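Plitbridge Workshop, Table Finishing Notebook
Entry: June 23, 2024

Work on the white table for the Rodetberg reading room was resumed this morning. The top was wiped down twice with a damp cloth and dried. The old polish, last applied in January, was taken off with Truvon cleaner, diluted as before. The top is to remain matt; no wax is to be applied.

The surface was then inspected. Faint marks remain, together with one very small dark speck near the middle. The wooden edge strip is light brown and is to be left in that colour. The cream rings are stacked towards the far edge.
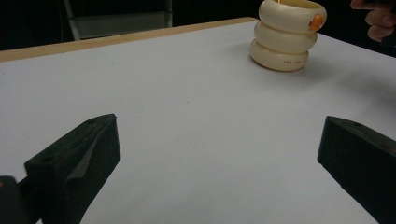
Remaining work

1. Treat the speck with a soft rubber first. Abrasive paper coarser than 300 grit must not be used on the white surface.
2. Leave any treated area for 20 minutes before wiping.
3. Check the edge strip along its full length for lifting.
4. Return the rings to the Tambunan shelf, bay 7.

The delivery date has not been confirmed by Rodetberg. Colleagues are asked to initial this page when item 3 has been completed.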